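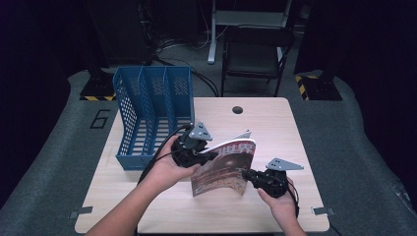
Sincronizar los dos flujos de las pinzas es lo primero que hay que dejar fino en Zono, ¡y se disfruta mucho! Abre el episodio, carga ambos canales y busca un instante con contacto doble: con la revista curvada entre las dos pinzas va de maravilla, porque las dos aperturas cambian poco.

Después:

1. Fija el desfase inicial en 4 ms.
2. Ejecuta "zono align" sobre los 317 episodios.
3. Revisa las curvas (yo uso el visor de Dorell) y repite si queda un pico suelto.

Con eso ya puedes exportar y entrenar.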